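Last updated: 2023-11-05

I've been trying to learn to write with my left hand since August, and I keep getting asked why, so I may as well set it all down in one place. There was no injury. I had two weeks off work, it was too hot to do much outside, and I came across a box of my old school notebooks from when we lived in Bultville. Every page in them slants hard to the right, as if the words were leaning into a wind, and I sat there on the floor wondering what my handwriting would have looked like if I'd picked up the crayon with the other hand.

So I got a pencil and tried my name. It took me most of a minute and it looked like something scratched on a wall. I was delighted! I don't think I'd been that bad at anything in years, and there was something very freeing about it (my knees were less delighted, after all that time on the floor).

I started with a page a day. I bought a stack of wide-ruled school pads from the stationery shop in Zatlow, the kind with the dotted line across the middle so you know how tall to make your small letters, and I copied out whatever was lying around. Recipes, mostly, and the back of the oatmeal box, and one long letter from my aunt about her trip to Lund, which I'd never read properly until I had to copy it one slow word at a time. She'd put in a whole paragraph about a bakery there and I had missed it completely the first time through. I wrote her back that same evening, right-handed, so she could read it.

The first thing I learned is that you can't copy what your good hand does. I'd been pulling the pencil the way I always had, and of course with the left hand you end up pushing it across the paper, and the point digs in and stutters. A softer pencil helped a lot. So did turning the pad so the top leaned off to the right, which felt silly for a few days and then felt like the only possible way to do it.
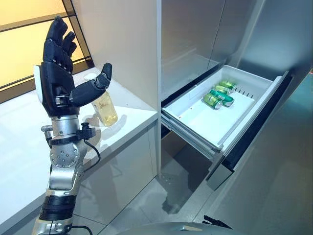
The second thing was grip. I was holding on for dear life, and after half a page I'd have a sore spot at the base of my thumb and a cramp running up toward my elbow. My piano teacher used to tell me to play as if I were holding a small bird, and I hadn't thought about that in decades, but it came back to me at the kitchen table and I loosened up a little. The letters got worse for a week and then they got better. I still catch myself squeezing when I come to a lowercase g — I don't know what it is about that letter, but I have never made a good one.

By the 28th page I could read my own writing without remembering what it was supposed to say. By then I'd also started doing the grocery list left-handed, which I don't recommend if somebody else is doing the shopping. We ended up with two bags of limes and no lentils. (I made a lime pie. It was a very good pie.)

I've now filled 89 pages, and I've been going back through them this week with a cup of tea. What surprises me is how much it doesn't look like my other handwriting. It's rounder and stands up straight, and the t's are crossed very low. It looks like it belongs to a person who is patient and maybe keeps geese. I've gotten fond of her.

My next project is to copy out the whole Inier cookbook, the spiral-bound one my grandmother gave me, stains and all, left-handed and in ink. I've been putting off ink on account of the smearing, but I found a pen that dries fast enough if I keep my wrist below the line. I've done the soups. The breads are next, and there are a great many breads.

If you've tried this yourself, please write and tell me how you make your g's.

Contact | © 2023 All rights reserved | Back to top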